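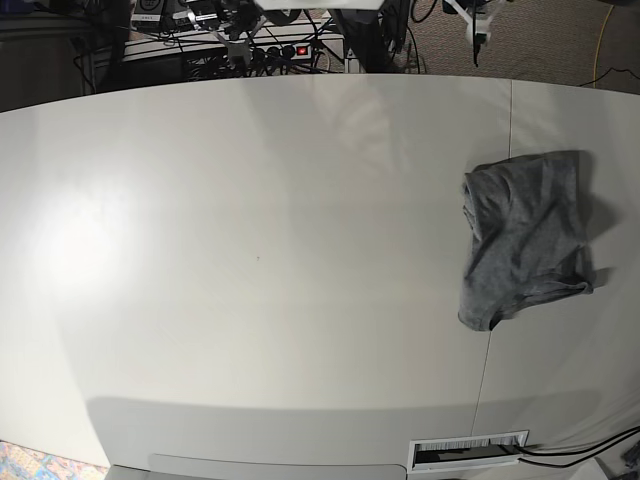
Hava Worktable, Light Gray

A wide table for sorting, folding and packing. The matte top wipes clean with a damp cloth and comes in two panels that meet in a thin joint line. Near the edge is a rectangular cable opening with a white frame and a brush strip, so cords can come up where they are needed — even with the table pushed against a wall.

Top depth: 100 cm
Height adjustment: 30 cm
Item no. 3550
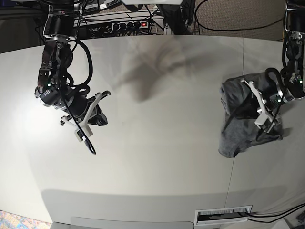

Text: Product Editor, Trudeo

Dark and gray knits are easy to find on the pale surface, and there is space to spread out a shirt beside the pile. The top holds 600 lb when the load is spread evenly. Do not stand on it.

The panels ship separately. Two people should lift them onto the base. Replacement brush strips are sold by item number — please check yours before ordering.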